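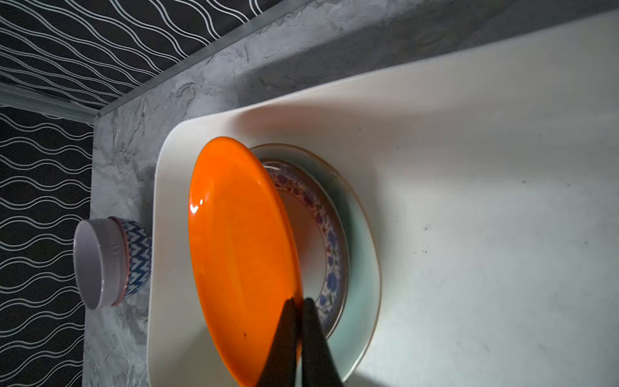 접시 집는 셀, 자주 받는 질문 모음

안녕하세요, 접시 정리 셀 관리를 맡고 있는 사람입니다. 메신저로 같은 질문을 계속 받다 보니 손가락이 아파서(진짜로요!) 한곳에 모았어요. 생각나는 대로 쓴 거라 순서는 별 의미 없습니다. 마지막 수정은 2026년 6월 3일 수요일이에요.

아침에 켤 때 뭐부터 하나요?
컨트롤러 전원, 그다음 그리퍼 전원이에요. 거꾸로 켜면 그리퍼가 인식이 안 돼서 화면에 통신 오류가 뜹니다. 당황하지 말고 둘 다 끄고 다시 순서대로 켜세요. 켠 다음에는 트레이를 비워 둔 채로 원점 복귀를 한 번 돌려 주시고요. 접시는 그 뒤에 올립니다.

접시를 자꾸 떨어뜨려요. 힘을 올리면 되나요?
제일 많이 받는 질문이네요! 힘부터 올리지 마시고 손가락 안쪽을 먼저 닦아 보세요. 저는 열에 여덟은 그걸로 끝났어요. 보풀 없는 천에 알코올을 살짝 묻혀서 끝에서 뿌리 쪽으로 닦고, 마를 때까지 기다렸다가 다시 돌립니다. 그래도 미끄러지면 그때 설정에서 파지력을 한 칸만 올리세요. 두 칸씩 올리면 얇은 접시 테두리에 이가 나갈 수 있어요. 저도 한 장 해 먹었습니다.

테두리의 어디를 잡게 해야 하나요?
저희는 테두리를 손가락 두 개로 집어서 세우는 방식이에요. 납작하게 놓인 접시는 한쪽을 먼저 들어 올리고, 기울어진 상태에서 잠깐 멈추게 해 두었습니다. 대기 시간은 300밀리초예요. 이걸 100으로 줄였다가 겹쳐 둔 접시까지 덜그럭거려서 도로 돌려놨어요. 성격 급하신 분들, 제발 건드리지 말아 주세요.

겹쳐 놓은 접시도 한 장씩 집을 수 있어요?
네, 크기가 다른 접시끼리는 꽤 잘 됩니다. 문제는 같은 크기가 딱 맞게 포개졌을 때인데, 손가락 끝이 틈으로 못 들어가서 두 장을 같이 물어요. 그럴 땐 위쪽 접시를 손으로 조금 비껴 놓고 시작하세요. 물론 일시정지 누르고요!

손가락 패드는 언제 갈아요?
파지 600회마다 들여다보고, 끝이 반들반들해졌거나 갈라졌으면 교체합니다. 꼭 좌우를 같이 바꾸세요. 한쪽만 새것이면 접시가 옆으로 돌아가요. 여분은 Catholm 스티커가 붙은 서랍에 있고, 마지막 한 쌍을 꺼내신 분은 저한테 꼭 알려 주세요. 지난 3월에 여분이 떨어진 걸 모르고 이틀을 그냥 쉬었거든요.

손목 카메라 렌즈는 뭘로 닦나요?
렌즈용 천만 쓰세요. 손가락 닦던 천 말고요 ㅠㅠ 화면이 뿌옇거나 점이 보이면 렌즈에 묻은 건지 트레이에 떨어진 건지부터 확인합니다. 팔을 조금 움직였을 때 점이 화면에서 같은 자리에 있으면 렌즈 쪽이에요. 닦고 나서 카메라 위치가 틀어진 것 같으면 보정을 다시 돌려야 하는데, 대략 40분 걸리니까 점심 전에 걸어 두면 편합니다.

반짝이는 접시에서 인식이 흔들려요.
유약이 반들반들한 접시는 조명이 그대로 비쳐서 그래요. 먼저 노출을 한 단계 낮춰 보시고, 안 되면 조명 각도를 벽 쪽으로 살짝 돌려 보세요. 각도를 바꿨으면 원래 위치를 테이프로 표시해 두는 것도 잊지 마시고요.

비상정지를 눌렀는데 접시를 문 채로 멈췄어요.
저희 셀은 멈춰도 그리퍼가 힘을 유지하게 설정되어 있어요. 그러니까 억지로 잡아당기지 마세요! 한 손으로 접시를 받치고, 다른 한 분이 수동 모드에서 그리퍼를 여는 게 제일 안전합니다. 혼자 계시면 접시 밑에 수건부터 두껍게 깔아 주세요.

설정 파일을 바꿨는데 되돌리고 싶어요.
Zanar 폴더에 날짜별 백업이 있습니다. 제일 최근 걸 불러오고 컨트롤러를 재시작하면 끝이에요. 혹시 백업도 이상하면 Prakash Kulkarni 님께 물어보세요. 초기 설정을 잡은 분이라 저보다 훨씬 잘 아십니다. 그리퍼에서 갈리는 소리가 나면 분해하지 말고 전원부터 끄고 Tavion Tran 님께 연락 주시고요.

여기 없는 질문은 어디에 남기나요?
셀 옆 공책에 적어 주시면 제가 모아서 추가할게요. 오류 번호도 같이 적어 주시면 정말 감사하겠습니다!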